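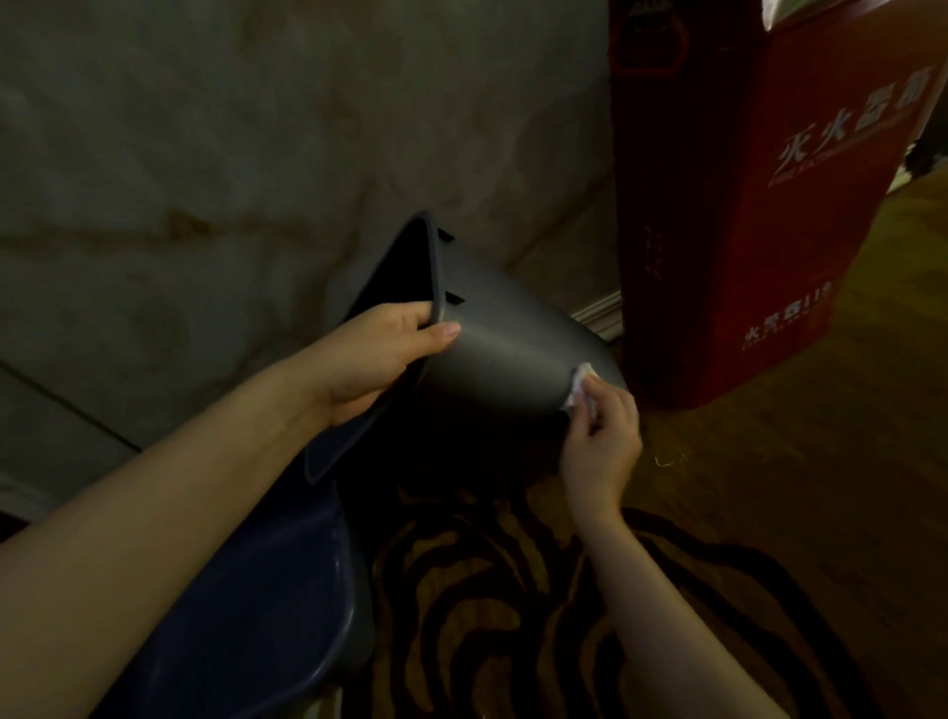
Gadham Return Net, one season on

The Gadham is a folding pitch-back net for baseball and softball. It has a steel tube frame, a nylon net hung on bungee loops, and a rear leg that sets the angle. A thrown ball hits the net and comes back as a grounder, a line drive or a pop fly, depending on the leg. I coach infielders at the Dosthorpe rec league and have used one since March, two evenings a week, with players from nine to fifteen. I bought it at full price.

Assembly

The frame comes in six tube sections joined by spring buttons. Two of the buttons on mine sat too deep and needed a push with a screwdriver before they would catch. The net goes on last, and the instructions are wrong about the order. They start at the top left corner and work around, which leaves the final loops too tight to reach by hand. Do the four corners first, then the middle of each side, then fill in. First setup took me 70 minutes. With the net left on the frame, it now folds and opens in under two.

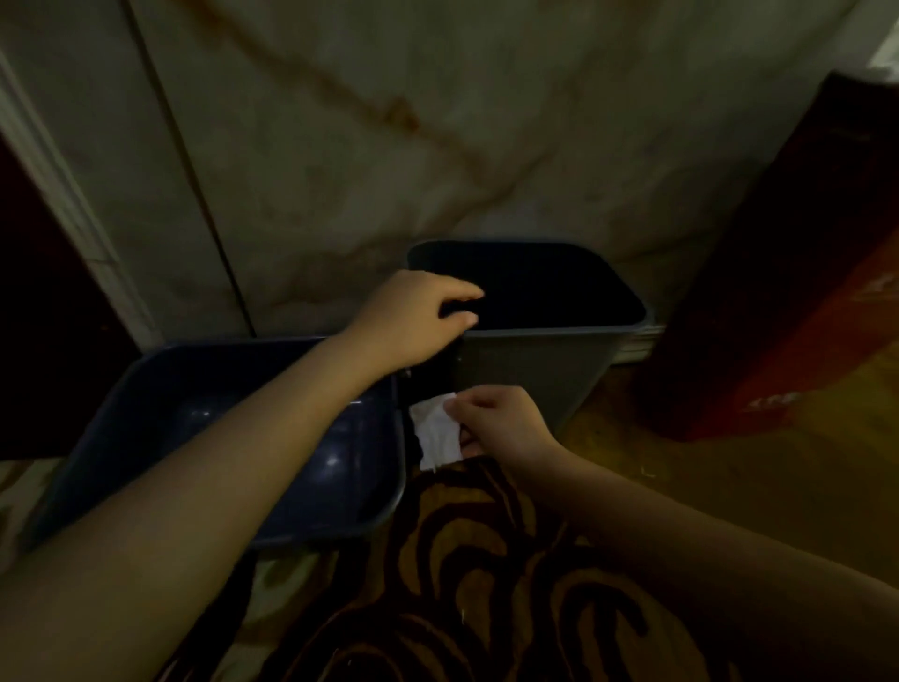 Rebound

The leg has 3 positions. The lowest returns a firm grounder that takes one or two hops on dirt and stays true on short grass. The middle one is meant for line drives and is the least consistent. A ball that hits the center comes back chest high, and one that hits a foot to either side drops short. The top setting gives a usable pop fly to a player standing well back, though anyone throwing softly will have to walk in to get it.

Net tension matters more than the leg. After the first month the lower loops had stretched and grounders were dying halfway. Moving each loop in by one hole on the frame fixed it. I have done this once more since. There are no holes left after that, so the next step is new loops, sold by Gadham as a set.

Softballs come back slower, as expected. I would not use it for 12-inch balls with the younger group.

Stability

On grass, with the four ground stakes in, it does not move. On the gym floor it slides back a few inches with each hard throw. Lenka Dvořáček, who runs our winter sessions, puts a sandbag on each rear foot, and 17 pounds a side was enough to hold it for our oldest pitchers. The rubber feet are thin and one has already split.

Wear

My rough tally is more than 2,000 throws. The net has no broken strands. The strike zone target, a separate square of orange webbing, has faded and frayed at one corner. There is surface rust where the leg bracket rubs through the paint — a dab of touch-up paint would have prevented it.

Compared with the Rizvi

Natália Trnka coaches the other infield group and uses the Rizvi, which costs more. Its leg adjusts on a continuous slide, and the line drive return is clearly better across the whole width of the net. It is also heavier and does not fold flat, so it stays in the shed between practices. For a fixed spot I would take the Rizvi. For a net that travels in a car, the Gadham is easier to live with.

Good: fast folding, honest grounders, tough net.
Bad: stretchy loops, weak feet, poor instructions, uneven line drives.

Replacement loops are on order, and I will add a note on how they fit when they arrive.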